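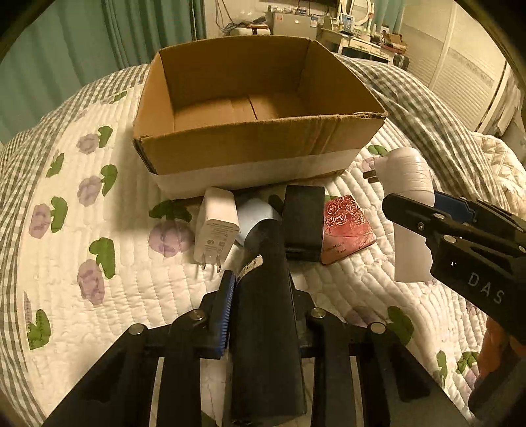
Olga Herrera wrote in to ask whether the jaws on the Pokness hand-held gripper still stick after the March update, and whether I'd buy it again. Yes to both, sadly, but I love this thing!

The fault first. Squeeze the handle, pick something up, let go, and every so often one jaw stays shut for 2 seconds before it springs back. On a soft bottle that's no drama. On anything with prongs or a hard edge it can catch a fingertip, and mine got a decent pinch (gloves with bare fingers won't save you). I logged 1,767 grasps and the sticking began just past 500, always at the same pivot.

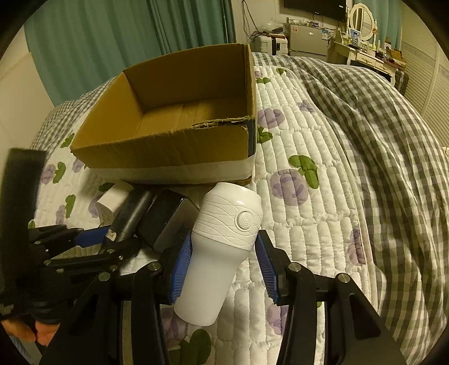 Smooth, rounded shapes are where it shines, and I could happily pack small household bits all day. The grip is light, the blue finger pads are a joy and they hold without marking anything. Backing the pivot bolt off a quarter turn helped mine, though it worked loose again after 200 grasps, so check it often and keep your free hand clear of the linkage. Pokness is sending me a new bushing. I'll fit it and start the count again.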